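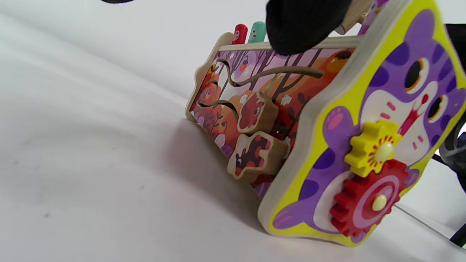
Workshop News

November
By the Jurnbridge Workshop office

Members of the Skellberg group have begun the second stage of their hand-held gripper build at the Jurnbridge shared workshop. The group meets on Friday evenings at the long bench and has now logged 143 sessions with the tool, each recorded by the camera fitted to it. The recordings will be used to train Jumwood, the small robot arm completed in the spring.

The present stage concerns contact with wooden objects of uneven shape. A children's activity toy was chosen for the purpose, as it offers gears, sliding pieces in curved slots, upright pegs and a row of coloured bars on a single body. The group has set a target of up to 2,000 recordings before the arm attempts any of these parts without guidance. The total at the time of writing is 948.

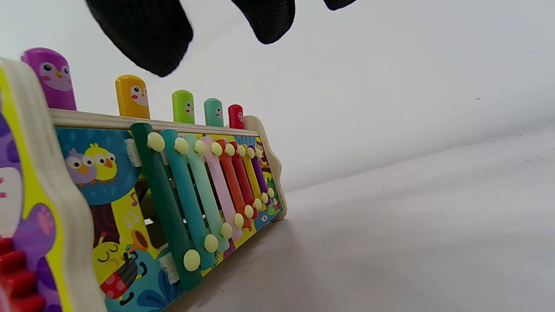

The gripper's fingers over the xylophone side of the toy.

The finger covers have been revised three times. Pads for the present set were cut on the workshop's own equipment, and the pattern is kept in the Kárason cabinet for members who wish to make their own. Members are asked to return the pattern to its folder after use and to leave the long bench clear by 6 p.m. on Friday.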